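Old office computers get a second life at Nillolness repair room

31 May 2018

I went over to the Nillolness library annex to drop off one dead laptop and ended up staying the whole afternoon. I blame Farah Tambunan, who handed me a screwdriver before I'd even put my bag down.

The repair room has been open in the old periodicals section since the winter, and this spring it got its first really big donation: 42 desktop computers from the Idix insurance office on Reuter Street, which is moving everybody over to laptops. They came in two van loads and they are stacked along the back wall with masking tape on them. Green tape means it starts up, yellow means it might, and red means take the good parts and recycle the rest. (There's a lot of yellow.)

Farah does the sorting with Torben Wegener, who used to fix cash registers and has strong feelings about cable ties. They open each case flat on its side, check what's still in there, pull the memory and the drives, and write it all down in a spiral notebook. I asked why not a spreadsheet and Torben said the spreadsheet was on one of the yellow ones.

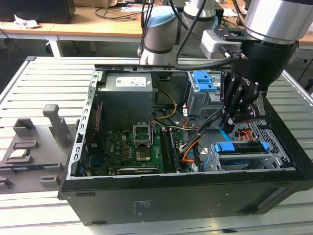 Inside one of the desktops, with the processor socket open and the blue clips showing on the drive bays.

I'd never looked inside a desktop for more than a few seconds, and I had no idea how much of it comes apart by hand! The blue plastic bits are the ones you're supposed to touch, Torben told me, so if you're lost, look for blue. The processor is a different story. It sits under a little metal bracket, and once you lift that you keep your fingers well away from the contacts. I was allowed to watch that part.

The power supplies get a test of their own on a bench by the window, and any drive that held office files is wiped before it goes anywhere. Idix asked for that in writing and Farah keeps the list in a locked drawer. Drives that won't wipe get drilled. Junhao Yin, who's sixteen and comes in after school, has already claimed the drilling.

What happens to the finished machines? The first ones are going to the homework club at Nistis Hall, where the kids currently share two computers between them and one has no working sound. Ashok Bajpai runs the club and he came by while I was there, mostly to measure a monitor with his arms and see if it would fit on his tables. It will, just. After that there's a waiting list for families, and you can put your name on it at the library front desk. You don't need to prove anything, you only need a library card.

Money is tight but not terrible. A bake sale brought in $410, and most of it has gone on thermal paste, new coin batteries and a decent set of screwdrivers. They could still use keyboards, mice and power cords, especially power cords, so if you have a drawer of them at home (you do, I do too) bring them along.

The room is open in the afternoons from one to five, through to the end of September. Use the side door, the front one sticks. My laptop got red tape, by the way.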